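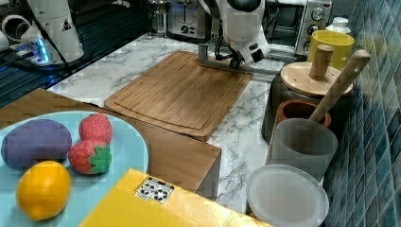
Benedicta Osei wrote in the margin of our first draft that a method which only works when the board stays where it was in training has learned the board and very little else. We argued with her at the time. Having run the tests, we think she was mostly right, and this version of the report has been rewritten with her comment in mind.

Home | Projects | Reports | People | Contact

Print this page | E-mail this page

Does relabelling help a kitchen arm pick up a knife?
Unathi Nel, Sota Maruyama and Clementina Fonseca
Supervisor: Shinji Morikawa

1. What we set out to check

The Kobori method takes recordings of a person driving a robot arm and adds labels to them afterwards: reach, grasp, lift, carry, hold. The arm is then trained on the recordings and labels together. The project notes we were given say that this makes the arm better at long tasks. They do not say how much better, or compared with what. We wanted to see for ourselves, on one task, with the same recordings used both ways.

The task was to take a kitchen knife by the handle and bring it over a cutting board. We left cutting out. It is hard to score a cut fairly, and we suspect that some of the impressive results in this area come from scoring it generously.

2. Recordings

We used 200 recordings, all made on the Muldale counter during July. Sota drove the arm for most of them and Clementina did the rest. This matters more than we expected. Sota comes in high and drops straight down on the handle, while Clementina slides in from the side, and the trained arm sometimes began one approach and finished with the other. We can't say how much of our error comes from that mixture.

Labels were put in by hand using Skimau. Two of us labelled the same small batch to see whether we agreed. We agreed on grasp nearly every time and on carry hardly at all. Nobody could say exactly where a carry ends and a hold begins, and the Kobori notes give no rule. We made one up and stuck to it.

3. Tests
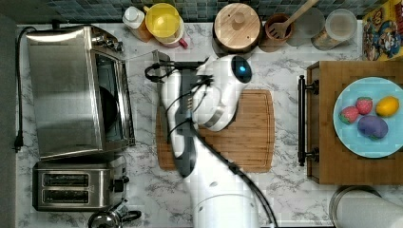
Figure 2. The knife held over the cutting board, from above.

We trained one version with labels and one without, and gave each 25 attempts. An attempt counted only if the arm took the knife by the handle and held it over the board until the person scoring called time. Dropping it was a failure, and so was needing a hand to straighten it.

With labels the arm succeeded in 56 per cent of attempts. Without labels it had two fewer successes. That is the whole of the improvement. With so few attempts, a gap of two could easily be luck, and if we had stopped earlier in the day the order would have been the other way round.

We then moved the board 30 mm to one side and tried both versions again. Both got worse. The labelled one carried the knife to where the board used to be, quite smoothly, and held it there. We did not run this part for long enough to give a figure and would rather leave one out.

4. What we think it means

We do not claim that labelling is useless. It may help on tasks with more steps than ours — that is, after all, what it is meant for. But labelling took longer than recording did, and for the same hours we could have made more recordings with the board and the knife in different places. We would have liked to test that instead. Shinji has suggested it as next year's project.

There are also faults on our side. The people scoring knew which version was running. Unathi proposed a blind set-up in the first week and we put it off until there was no time left. The lighting was not kept the same between sessions. The tray and the plate of toy food stayed out on the counter as background clutter, but we kept no record of where they were for each attempt, so we can't check whether their position made a difference.

5. Files

Label files and score sheets are in the Eltetti folder. The early sheets use an older scoring rule and should not be added to the later ones.

Last updated: 21 Dec 2019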